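お菓子の袋もペットボトルも迷わない!リビングと寝室の「床のごみ」リセット手順

片づけの中でいちばん気分が変わるのは、床に落ちているごみを拾うときだと思っています。棚の整理や衣替えは半日がかりですが、床のごみ拾いはすぐ終わるのに部屋の印象ががらっと変わる。楽しいんですよ、これが!

今回は、ソファのある部屋とベッドのある部屋をまとめてきれいにする手順を書きます。特別な道具はいりません。

用意するもの

・小さめのごみ箱(部屋ごとに1つ)
・ごみ箱に合うポリ袋 数枚
・ペットボトル用の袋 1枚
・粘着クリーナー(カーペット用)
・かたく絞った布

うちで使っているポリ袋はNulskaの薄手タイプで、77円の小さい束です。色は黒でも半透明でもかまいませんが、自治体によって指定があるので、最後に出す袋のほうは確認してくださいね。

手順1 ごみ箱に袋をかける

拾い始める前に、まず袋です。袋の口を大きく開いて空気を入れ、底まで手で押し込んでから、縁を外側に折り返します。折り返しは指3本分くらいあると、途中でずり落ちてきません。

小さいごみ箱に大きい袋をかけると縁がくしゃくしゃに余りますが、気にしなくて大丈夫。見た目が気になる人は、余ったところを後ろでひとつ結びにするとすっきりします。

手順2 ごみ箱を部屋の真ん中に出す

ここが今回いちばんお伝えしたいところ!ふだん壁ぎわや机の下に置いているごみ箱を、床の真ん中まで引っぱり出します。拾うたびに部屋の隅まで歩かなくてよくなり、手がどんどん進みます。寝室なら、ベッドとナイトテーブルの両方に手が届くあたりがおすすめです。

手順3 大きいものから拾う

お菓子の空き袋、丸めた紙、厚紙の切れ端など、目についた大きいものから拾います。お菓子の袋は、中に残ったくずをごみ箱の上で落としてから、細長くたたんで入れるとかさが減ります。逆さのまま持ち歩くとカーペットにくずが散るので、口は上に向けて持ってください(何度もやりました……)。

ペットボトルはごみ箱に入れず、別の袋へ。キャップとラベルを外すのは、拾い終わってからまとめてやるほうがリズムが崩れません。

手順4 ベッドの上は奥から手前へ

意外とやっかいなのが、ベッドの上のポリ袋やフィルムです。軽いので、手で払うと枕の下やベッドの向こう側へ逃げていきます。

枕のほうから始めて、手前へ手前へと寄せてください。大きめの袋を1枚選んで、その中に残りを詰めていくとあっという間です。白いシーツの上だと透明や銀色の切れ端は見落としやすいので、最後に手のひらで軽くなでて確かめます。まだ使える袋は、四つ折りにして引き出しへ。

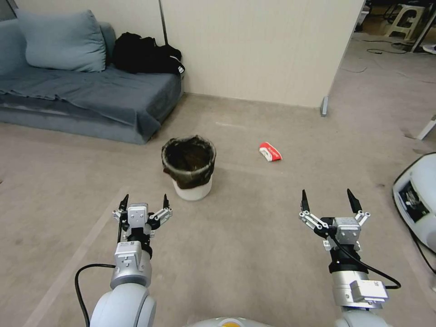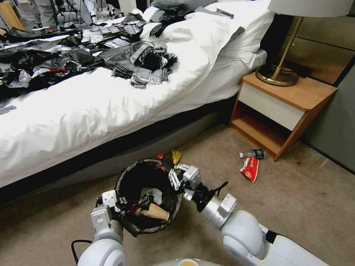

お菓子の袋は赤と白。カーペットがベージュだと見つけやすい色です。

手順5 布ものを持ち上げる

床が片づいたら、ソファのカバーやクッションも一度持ち上げてみましょう。すき間からレシートや個包装の小袋がひょっこり出てきます。ブランケットは軽く振ってから広げ直し、しわを手で伸ばすだけで、ソファがぐっときれいに見えますよ。

上着やバッグを置きっぱなしにしている人は、このタイミングで定位置に戻してください。

手順6 カーペットの仕上げ

粘着クリーナーを一方向にかけ、次に直角の向きでもう一度。細かいくずは毛足の間に入り込むので、向きを変えるとびっくりするほど取れます。ベッドの下の縁とナイトテーブルの足もとは忘れがちなので、少し念入りに。

しみを見つけたら、かたく絞った布で上からたたきます。こすると広がるので、ここは我慢!それでも残る分は、カーペットの洗濯表示を見てから洗剤を選んでください。

手順7 袋を閉じて、次の袋をかける

縁を内側に起こして空気を抜き、口をしばったら取り出します。そのまますぐに新しい袋をかけるところまでが、ひと続きの作業です。予備の袋をごみ箱の底に3枚ほど敷いておくと、次からは取りに行く手間もなくなります。

ペットボトルはここでキャップとラベルを外し、中を軽くすすいで回収日まで保管します。

この手順、私は夕食前にやることが多いです。音楽を1曲かけて、曲が終わるまでに手順4まで進めるのが目標。間に合わない日は手順5から先を翌日に回しています。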